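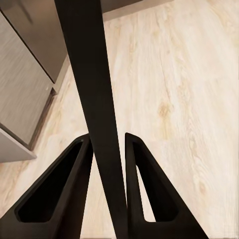
Gripper fingers don't meet at the tips after swap - recalibrate or shim?
Posted in Arms and Grippers by Tanner Thibodeau

I look after one arm with a two-finger parallel gripper, used for opening and closing drawers. In November I replaced both fingers with the Flala pointed ones, the kind with the triangular cutouts. Since then the gripper reports closed while there is still a gap of 2 mm at the tips. The old fingers closed all the way.

I get the same thing in our Govden simulation, where I loaded the new finger meshes but left everything else alone. The wrist view there shows the fingers fine. Drawer pulls with small knobs slip out on the real arm and in the sim.

Do I need to shim the fingers, or is this a calibration setting? I would like to avoid taking it all apart again.

Sheldon Cormier
Don't shim yet. Your controller still has the closed position from the old fingers. Do this in order:

Power down and check that both fingers sit flat on their carriers. Paint or grit under one side will hold it off.
Tighten the screws a little at a time, going back and forth between them.
Power up, clear the stored stroke limits and run the homing routine with nothing between the fingers.
Open and close 10 times, then read the closed position again. If it moves between cycles, look at the carriers.

The sim is a separate problem with the same cause. The joint limits are in the gripper description file and loading a mesh doesn't change them. Edit the lower limit there. Check the collision shapes too, as they may still be the old fingers.

Ginette Hawthorne
Had this on ours, turned out one finger was on backwards. Worth a look.

Annick Turcotte
I agree with Sheldon on the order. One thing to add - turn the grip force down before you home it. Thin tips bend if they meet at full force, and then you home to a bent position. I use 19 percent for homing and put it back afterward. Write the old limits down first in case you go back to the other fingers.

Tanner Thibodeau
Cleared the limits and homed at low force. The real gripper closes fully now. It was the stored stroke. Still have the sim file to edit.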